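Cropper Fan Weekend, planning meeting
Minutes, December 4, 2023
Held upstairs at the Brilto, 7pm start (7.20 by the time the projector was sorted)

Apologies
Two, both by text. Proxy for one of them, on the guest item only.

Minutes of November meeting
Accepted. One correction, the quiz host was never confirmed, only asked. Changed in the file copy.

Money
Balance $3,420 before tonight's bills. Hall deposit owing, $1,766, due before the holidays. Moved that we pay it this week. Carried.
Leftover cap orders from last year still unsold. Suggestion to put them in the swag bags, suggestion to burn them. Swag bags.
Bank card expires in the new year, new one has been requested.

Guests
Long one, short version here.
Restness reunion panel: three cast members have said yes through their agents. Nothing signed. Nothing goes on the website or the socials until it is, and that includes hints, emojis and "guess who" posts. We had two of those in November and one agent rang about it.
The fourth cast member is still off filming and wants to know about travel. Economy plus one checked bag is what we offer everybody. Reply to go tomorrow.
Discussion re asking panelists about the breakup. Strong feelings both ways. Agreed moderator will not raise it, audience questions go in on cards and get read first. Vote was close, chair asked that this be noted, noted.
Hisance finale screening: distributor okay with one showing, Saturday night, no phones out. They want a sign at the door and a person beside it. Fine.
Reality dating panel dropped. Same as last year really, lots of interest from us and none from them.

Tickets
59 weekend passes sold at early price. Day tickets not open yet. Door person asked if we can stop calling them "Gold", as there is no silver. Weekend Pass from now on, everywhere, incl. the old poster file.
Refund request from a buyer who thought it was a concert. Refund granted.
Photo op line-up: last year's was a shambles, people waited through two panels for one picture. This year timed slots, printed on the back of the pass. If you miss your slot you go to the end. No exceptions for friends of the group, which got a laugh but was moved and seconded, carried.

Red carpet night
Theme still "awards season". Rival theme "soap opera wedding" got more support than expected and is held over to next year.
Carpet hire quote is in, they charge extra for the brass posts. Skip the posts, use rope and the stands from the storage locker.
Look-alike contest: no bare feet, no live animals, judges not to be related to entrants. Prize is the signed Restness script, page one has coffee on it, we say so up front.
Food: trays from the deli again, veggie tray doubled. Nanaimo bars went in the first few minutes last time so seperate plate to be kept back for guests.
Music: playlist to be done by the person who complained about the playlist.

Newsletter
Winter issue nearly done. Cover is the Hisance cast at the premiere, rights cleared. Gossip column has to lose the paragraph on the rumoured recast, it's from one anonymous post and we couldn't find it anywhere else. Replaced with a quiz. Deadline for everything else is Friday, and that means Friday.
Spelling of "favourite" on the back page, somebody's autocorrect keeps changing it. Check before print.
Crossword had two 14 acrosses.
Inside page layout okayed. 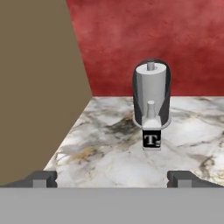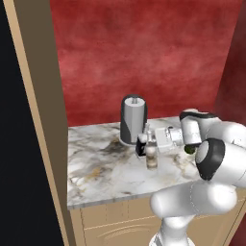 Red wall and marble counter in both.

Social media
Password changed again, ask the chair in person, not by email.
Fan page for the Cropper name is still being run by someone we don't know. Polite message sent in November, no answer. Send another, less polite but still polite.
Comment rules: spoilers for Hisance to be hidden for a full week after air. Some wanted two weeks. One it is.
No posting of guests' hotels, flights, kids or partners. Even if they posted it themselves. Everybody agreed, no vote needed.

Other business
Lost and found from last year: one silver shoe, two chargers, a good winter toque. Toque claimed at the meeting.
Request for a quiet room near the main hall. Small office can be used, key from front desk.
Parking, ran out of time, goes first on next agenda.

Actions
Pay hall deposit (this week)
Reply to agent re travel
Door sign for the screening
Fix pass name on poster, website, order form
Photo slots drafted and sent round for comments
Newsletter copy in by Friday
Second message to the fan page
Chase quiz host for a yes or no

Next meeting in the new year, same room, date to be sent out by email once the Brilto confirms it. Bring your own mug.
Closed 9.10pm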